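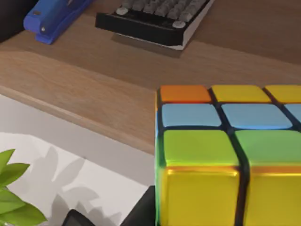 Kurnville has had a town clock since before it had a proper road, and for most of that time the clock has been wrong. It runs slow in November and fast by Easter, and the people who live under it have learned to do the sum in their heads. Gerrit Engelbrecht has been winding it for long enough to stop apologising. He explained the gearing to me one afternoon in his office, and I nodded in what I hoped were the right places, my eye drifting to the Rubik's cube on the desk, near the blue stapler, with its orange sticker next to two yellow ones. I have never solved one of those either.

The trouble, Engelbrecht says, is the tower. It leans a little towards the river, the pendulum objects, and every few weeks somebody has to climb the 60 steps and have a word with it. Two years ago the council asked Clalta, a firm from Cidberg, what it would cost to put the thing right. The answer was 3,398 pounds, plus scaffolding. The scaffolding came to a good deal more than the clock.

A public meeting followed. Some 200 people turned up, a fair number of them late, and blamed the clock. One man wanted it electrified. A woman from Shezi Lane wanted it stopped altogether at ten past four, which she felt was a pleasant time of day. The vote went narrowly for leaving it alone, and the money was spent on the car park.

I had expected Engelbrecht to be cross. He was mostly relieved, I think. He has a notebook in which he writes down each error and what he did about it, and a corrected clock would have left him with rather a lot of blank pages.

When I left, the clock said twenty to three. My train was at five past, so I strolled down to the station and watched it pull out.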